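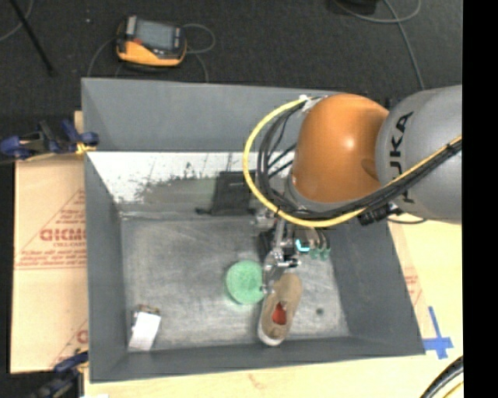 Posted by Otumus, shared workshop member and bin-picking tinkerer
Filed under: Workshop tips / Arm cell

Tips from the bin picking build at Tulgate. Wrote these down Saturday night, tired, so fix the spelling yourselves.

Clamp the bin. Do it first, before you teach a single point. We didn't for the first 30 picks and the bin walked a little every time a finger bumped the wall. Bin moves, all your points are garbage. Clamps go on the left side where the arm comes in least. Pads toward anything you don't want chewed up.

Mark your spot. Blue tape cross on the table, just past the near right corner of the bin. If the bin gets borrowed (it will) you want to put it back without redoing the calibration. Press the tape down hard. Replace when the ends curl.

Cardboard down the sides. Any old box. Cut strips with a straight edge, a long knife, not those little snap-off ones. Printing on it doesn't matter.

Cables. Most of our lost hours. Leave a big lazy loop at the wrist, bigger than looks right. The yellow one goes wide around the orange joint and back over the gray link, black bundle runs inside it. Tie the bundle so it can't flop. Then jog the last joint all the way both directions, SLOW, and watch the loop. Snags on anything, redo it now. Dont wait for it to snag at speed.

Teach pendant: keep it off the table. Ours lives on the floor behind the bin with its cable laid out flat. Better still is a hook, which is on the July list.

Stuff to pick. Raid the house. Bowls, one odd shoe, a flat black pouch, small packaging. You want hard and soft, round and flat. Shoe is the best test we have, grab it by the side wall and go easy on the squeeze. Bowls: one finger inside, one out, come straight down over the rim. Things leaned up against the back wall are the hard ones, save those for when the middle of the bin is boring.

Don't tidy the bin between runs. Just tip it all in and let it land.

Shiny bottoms. Bare metal throws glare and the vision code sees parts that aren't there. Ours has got scratched and cloudy, and that helps some. Scuff pad, small circles, then wipe it out good. Move your lamp if there's still a white stripe up the far wall. A sheet taped over the lamp works too, just not a hot bulb.

Speed. 900 ms to close the fingers was fine for the shoe. Went to 1000 for the bowls. Write your numbers on paper by the cell, the Sesier notebook is there for that, please use teh notebook.

Counter on the Majali script says 2882 tries now. Don't reset it!! Copy the log off first if you need a clean start.

Before you leave: arm parked up high, air off, knife back in the drawer. Scraps off the table too.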